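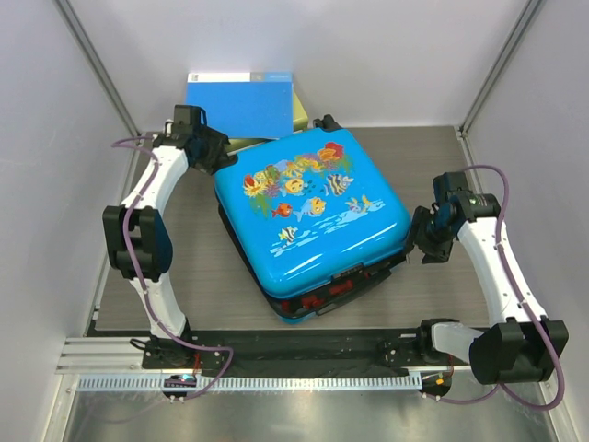

One reader of our shooting reports wrote in April that a percentage on its own is no use to a coach, and asked why we print one at all. The comment is fair. A percentage from Gaten is always published with the number of attempts behind it, and a player with fewer than 24 attempts in a zone is shown without a percentage for that zone.

## What Gaten does

Gaten records and checks basketball shot data for clubs, colleges and school leagues. The office is in Fovotthorpe. A second desk, in Bragança, covers fixtures in Portugal and Spain and works to the same rules.

Each shot is entered with the following fields:

- position on the court, to the nearest half metre
- time left in the period and on the shot clock
- distance to the closest defender, in four bands
- whether the shot came from a pass, a dribble or a rebound
- result

Free throws are kept in a separate table. Heaves from beyond halfway in the last two seconds of a period are logged but left out of the three-point figures unless a client asks for them.

The archive holds 3401 games. Games played before the present court markings were adopted keep their original three-point line and are flagged, so that totals from the two periods are not added together by mistake.

## Checking

Every game is entered twice, by two people working apart. Where the entries differ, a third person goes back to the video and decides. Some 78 shots in a typical weekend go to this third check, most of them long twos with a foot close to the line.

Corrections are accepted for 100 days after a game. Later ones are held over to the end of the season and listed in the yearly change file.

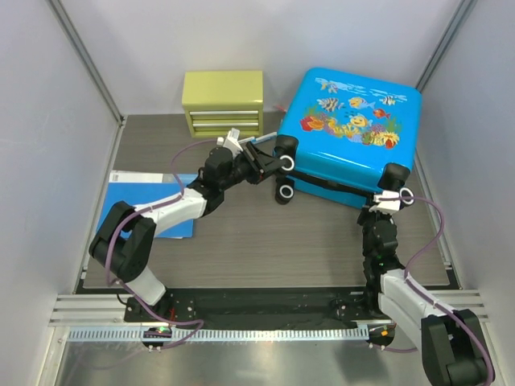
## Zalari

Zalari is the program our clients use to read the data. It runs in a browser and draws shot charts by player, line-up or opponent. Tables can be saved as plain text files. The current version was released on 23rd May and adds filters for overtime and for neutral courts.

Access is sold by the season. School leagues pay a lower rate, set by the number of teams entered. Requests for a trial login should name the league and the age group.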